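Notes for talk: comparing two gripper set-ups on small objects
Dendbridge workshop, afternoon session

Slide 1. Start with the question. We had one arm and two candidate finger sets, Nedum and Trelano, and wanted to know which one loses fewer small items. Same controller, same speed limit, same table throughout. Say early that this was a bench test and covers one arm only.

Slide 2. Method. 200 grasps per finger set, in blocks of 16. Operator changed between blocks. Force limit left at the default for the first three blocks, then lowered. Mention that the Priedītis controller reports finger gap but does not report contact, so success was scored by eye from the wrist camera.

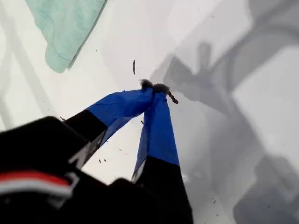 Slide 3. Fingertip covering is the part most people ask about. Bare tips slid on anything smooth, so we moved to tape. It is cheap and quick to replace, but it creases where it goes round the finger, as the blue tape does on the left one here, and a crease changes the contact area. Tips also pick up lint. There is a grey tuft at the point where they meet, and a brown crumb out to the right of it. With the gap nearly shut, the finger reading alone is a poor guide to whether anything is held.

Slide 4. Lighting. The arm throws a large soft shadow over a white table and dark specks are harder to pick out inside it. We moved the lamp after block 3 and did not rescore the earlier blocks. Expect a question on this.

Slide 5. Results table. Read out the two loss rates, then the re-taping interval. Pause here.

Slide 6. Next: moulded pads, 12 objects, results due in September. Leave the contact address up during questions.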